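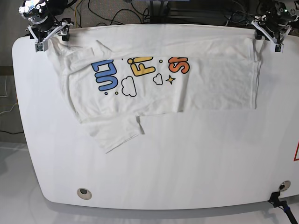
Wastemell Community Laundry Room
Walk-through checklist with comments
Date: July 29, 2023
Checked by: Bohdana Lytvynenko
Location: Warell Building, ground floor

Lint screens, all dryers: OK
Comment: Cleaned right down to the mesh! Whoever has been doing this, please keep going, it makes such a difference to drying time.

Exhaust duct behind dryer 7: NEEDS WORK
Comment: Flex hose is crushed where the dryer got pushed back. Work order 2789 sent to Eller. Dryer is tagged and unplugged until they come.

Washer hoses and shutoff valves: OK
Comment: The new braided hoses look great. Valve on washer 2 turns by hand again, hooray.

Floor drain: OK
Comment: Poured a bucket through and it went down fast. Grate is screwed on tight.

Outlets and cords: OK
Comment: GFCI tripped and reset fine at both test points.

Fire extinguisher, tag 2074: OK
Comment: Needle in the green, pin in place. Still hidden behind the coat hooks, though. Could we move the hooks?

Folding area: OK
Comment: I love the rounded table corners, so much kinder on the hips than the old ones. No wobble. Please don't sit on it.

Detergent shelf: FIXED ON THE SPOT
Comment: Bleach was next to the ammonia cleaner. Moved the cleaner to the locked cabinet and put up a sign (large letters, bright yellow!).

Exit door and lighting: OK
Comment: Door swings freely. The tube Sarmiento replaced in January is still nice and bright.

Copy to: Eller, front office binder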